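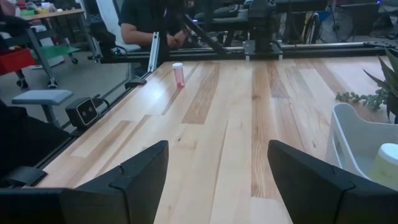
Kireveo Tabletop, data card

Maintainer: Hawi Weldu, Stemance

Summary
Demonstrations for training arm policies on small household objects. 409 episodes, recorded at the Celham site at 20 frames per second. 183 of them have clutter on the table, such as bins and plants.

Contents of an episode
Wrist camera video
Joint positions and gripper opening
One line of text giving the task
Outcome flag (success, fail, abort)

Collection
The operator starts each episode with the gripper open. Objects are moved by hand between episodes. Episodes longer than the time limit are kept and flagged abort.

Splits
Splits are by object, so a bottle in train does not appear in test. Do not reshuffle.

Known problems
5 episodes have a gap in the joint log. They are listed in skip.txt and the loader drops them by default.
People may stand behind the rear rail during recording. Faces are blurred where they occur.
Clear and glossy items give poor depth.

Changes
September: task text corrected for the Fröhlich bin set.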